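Horkovwood Technical Centre
Hand-held Gripper Tools: Station Inspection Checklist with Inspector's Comments

Station: Textile handling, Bench 6
Date of inspection: Sep 13, 2018
Inspector: Zane Grīnberga
Station lead: Finbarr Flanagan
Countersigned: Niamh Madigan, Safety Office

Results are entered as Satisfactory, Action required or Not applicable. A comment must be entered against every Action required. Comments against other results are at the inspector's discretion.

Section A. Before work starts

A1. Operator named on the current authorisation list. Satisfactory.
Comment: Issa Salameh and Saoirse Kinsella are both listed. The list displayed at the door was one version behind the list held by the Safety Office. The old copy was removed during the inspection.

A2. Tool log complete to the previous shift. Action required.
Comment: 2 entries lack initials. Mr Flanagan to obtain them from the operators concerned.

A3. Sleeves fastened, lanyards and hand jewellery removed. Satisfactory.

A4. Pre-use check card available at the bench. Satisfactory.

Section B. Gripper fingers and fixings

B1. Finger plates free from cracks, chips and raised edges. Satisfactory.
Comment: Checked by eye and with a cotton swab drawn along each edge. No snagging.

B2. Threaded inserts seated and not turning in the plastic. Satisfactory.
Comment: Operators are reminded that an insert which turns under finger pressure takes the tool out of use. It must not be glued back at the bench.

B3. Fingers close evenly and release fully when the trigger is let go. Satisfactory.
Comment: Tested 5 times without load and repeated with cloth between the tips.

B4. Tool carries a legible asset label. Action required.
Comment: The label on the spare Flendis tool can no longer be read. Tool 1,525 is labelled correctly.

Section C. Handling of soft goods

Fabric items are to be held at a single free point wherever the task allows. The operator's other hand must remain clear of the closing gap throughout. Where an item has both a soft part and a stiffened or stitched part, the task sheet must state which of these is to be gripped, as the two behave differently under pressure.
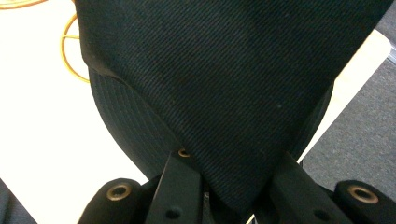 Grip force is to be set at the lowest value that holds the item through the full movement. An increase requires the agreement of the station lead and an entry in the log. Operators should not make up for a slipping grip by pressing the tool down against the table.

C1. Task sheet states the grip point for each item in use. Action required.
Comment: The sheet gives a grip point for towels and flat cloths only. Shaped and stitched items were added to the Jeltent trials in January and the sheet was not revised. Ms Kinsella has a draft in hand.

C2. Items free from pins, loose metal tags and open fastenings. Satisfactory.

C3. Items brushed to remove lint before use. Satisfactory.
Comment: A small amount of lint on dark cloth is acceptable. Loose threads long enough to wind into the tool are not, and should be trimmed.

C4. Items returned to the correct tray after each run. Satisfactory.

Section D. Table and surrounding floor

D1. Cables routed so that they cannot be drawn into the fingers together with the item. Action required.
Comment: Cables on the worktop should be clipped along the rear edge before the first grip is made. The present written instruction says only that cables should be "tidy", and this wording is too weak to inspect against. Revised wording to be supplied by the Safety Office.

D2. Lighting adequate for the operator to see the finger tips against dark items. Satisfactory.
Comment: Mr Salameh asked whether a side lamp might be fitted for work on black and navy cloth. The request is reasonable and has been passed to Rafferty for a price.

D3. Access behind the operator kept clear. Satisfactory.

Section E. Actions and sign-off

A2, log initials: F. Flanagan, before next use of the tool.
B4, replacement label: F. Flanagan. The spare tool is withdrawn until this is done.
C1, revised task sheet: S. Kinsella, draft to Z. Grīnberga for comment.
D1, cable wording: N. Madigan.

The station may remain in use for towels and flat cloths. Work on shaped or stitched items may continue only with the station lead present, until the revised task sheet has been issued.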